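Dining Room Service, Unit 4: Spills on Tables
Course notes, February
Instructor: Leandro Fuentealba

These notes go with the practical in the Prata training room. Bring them with you. The part on floors is in Unit 5 and is not covered here.

What counts as a spill

For this course, a spill is any liquid on a surface where it was not meant to be. A ring under a glass is a spill. So are the few drops next to a cup after somebody pours too fast. Students tend to deal with the big puddle and leave the small drops beside it. A drop of sweet tea dries into a sticky spot, and the next guest puts a sleeve on it.

Before you wipe

Look at the whole tabletop first. Move phones, papers and menus out of reach of the liquid. If there are guests at the table, ask before you touch anything of theirs.

Next, deal with the cup. A cup on its side may still have liquid in it, so don't grab it by the rim and swing it upright. Put one hand low on the side, keep the mouth pointed away from the guest, and lift it slowly. Paper cups dent easily when they are soaked, so use a light grip. If the cup is going in the trash, carry it level until you are over the bin.

Check for broken glass or china. If you find any, stop and follow the breakage sheet from Unit 3. Never wipe over chips.

Wiping

Work from the outside of the puddle toward the middle. Starting in the middle pushes the liquid outward and makes the wet area bigger.

Lay the cloth down at the outer edge, let it soak for a moment, then draw it in. Turn to a dry side and go again from the opposite edge. Pick up the separate drops last, with a part of the cloth that is still clean.

Fold the cloth before you start. Folded in half twice, it gives you several clean faces, and you can see which ones you have used. A cloth bunched up in the hand leaves streaks and is hard to control near the edge of a table. Students who learned at home usually bunch, and it takes most of them some 15 minutes of practice to stop.

After the liquid is up, go over the area with a second cloth, damp with table cleaner. Cover more than the spot where the puddle was. Finish with a dry cloth and look at the surface from a low angle, toward the light. Streaks and missed drops show up that way – from directly above they are easy to miss, especially on white tops.

Which cloth

We stock 2 kinds. The Donotex cloths are for tabletops only. The Flutalik cloths are heavier and are for counters and the service station. Don't mix the bins. Knit cloths take up liquid well but can snag on rough table edges, so check for loose threads before you use one. Any cloth that has been on the floor goes straight to laundry.

Tea, coffee, juice and soda

Plain tea and coffee come up with water if you get to them soon. On pale surfaces they can leave a brown outline where the edge of the puddle dried first. Damp the outline, wait a minute, and wipe again. Don't scrub with the green pads.

Juice and soda need a second pass with warm water because of the sugar. Test with the back of a clean finger – if it drags, do it again.

Milk drinks need the cleaner every time, even when the table looks fine. Check the table edge and underneath it as well.

Practical

Work in pairs at the Brandotitz tables along the window. One person spills, the other clears, then trade. Use a small amount of cold tea. Do the exercise 3 times each and write down what was left on the table after the first wipe. Hand in one sheet per pair with both names on it.

Marks are for order of work and for the finished surface. Speed is not marked in this unit.

Reading for next time: the floor section, including wet floor signs and where to stand while you wait for the mop.
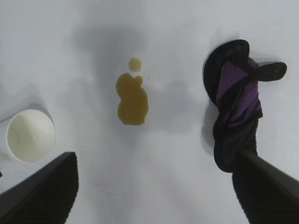 Should a spill be wiped from the middle or from the outside?

From the outside toward the middle. That keeps the liquid from spreading over more of the table, and any separate drops are picked up last with a clean part of the cloth.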